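Nutadell Elections Desk: Set-up Guide

Section 3. Opening a nomination period

Use this section to open a nomination period for a council or mayoral seat, enter the filing rules, and connect the clerk's office to the public candidate list. Complete Section 2 (Districts and Seats) first. You need the Clerk or Deputy role. Users with the Counter role can enter papers but can't open or close a period.

3.1 Creating the period

1. From the main menu, select Elections, then Nominations, then New Period.

2. Enter a short name for the period. The name appears on receipts and can't be changed after the first paper is filed. The screens in this guide use the name Jonville Ward Seats.

3. Select the seats to be filled. A seat shown in gray is already attached to an open period. Close or cancel that period before you continue.

4. Enter the opening date and the closing date. If the closing time is left blank, the period closes at the end of the business day set under Office Hours.
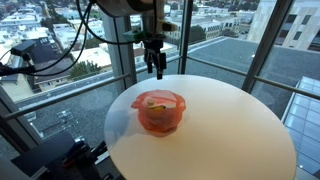 5. Select the time zone. The default is taken from the server, which may not match the office.

6. Select Save as Draft. The period is listed with the status Draft and isn't visible to the public.

Caution: Don't select Publish at this stage. A published period accepts online filings at once, even if no signature rule has been entered.

3.2 Entering the filing rules

The filing rules control what the system checks when a paper is entered. They don't replace the clerk's review. A paper that passes every check is marked Complete, and the clerk must still mark it Accepted.

1. Open the draft period and select the Rules tab.

2. Under Signatures, enter the minimum number of nominators. The standard template is set to 11. Change this value if your local rules require a different number.

3. Under Nominator Eligibility, select Ward Only or Whole Municipality. For a mayoral seat the Ward Only option isn't available.

4. Under Deposit, enter the amount and the accepted forms of payment. If no deposit is required, select None. Don't enter zero. A zero amount prints a deposit line on the receipt.

5. Under Withdrawal, enter the last date on which a candidate may withdraw. This date can't be earlier than the closing date.

6. Select Check Rules. Errors are listed in red and must be corrected. Warnings are listed in yellow and can be dismissed by a user with the Clerk role.

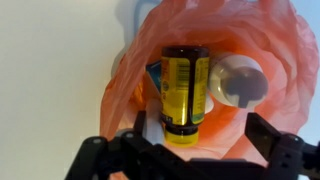

Figure 2. Bottle with a yellow label in an open plastic bag.

Note: Rules are copied into each paper when it is filed. If a rule is changed while the period is open, papers already filed keep the old rule. To apply the new rule, open the paper and select Recheck. The recheck is recorded in the audit log with the user name and time.

3.3 Connecting the voter list

Signature checks use the voter list held in Lumport. The connection must be tested for each new period.

1. Select Settings, then Connections, then Lumport.

2. Enter the account name and key supplied by your list administrator.

3. Select Test. The test looks up 3 sample records and shows the result for each. All must return Found.

4. If a record returns Not Found, check the list date shown at the top of the screen. Lists loaded before 2nd December use the old ward codes and have to be reloaded.

5. Select Lock List. Later additions to the voter list are held apart until the period closes.

Caution: Unlocking the list during an open period resets every paper marked Complete to Pending.
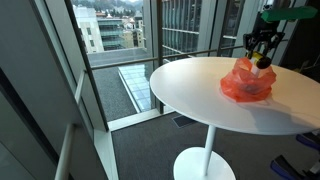 3.4 Publishing

1. Return to the draft period and select Preview. Check the spelling of each seat name against the notice of election.

2. Select Publish. A second user must confirm. Both users must be signed in at the same time, and the confirmation request expires after 2 minutes.

3. Open the public page in a private browser window. The period should be shown with no candidates listed.

4. If your office prints the public notice through the Clegg print module, select Send to Print. The notice is queued as a PDF and isn't released until the clerk approves the proof.

3.5 Error messages

Seat in use. The seat belongs to another open period. See step 3 in 3.1.

Closing date before opening date. Usually caused by the date format. Check Regional Settings.

List not locked. Complete step 5 in 3.3.

Confirming user not valid. The second user has the Counter role, or is the same person signed in under another name.

For amendments to a published period, see Section 4.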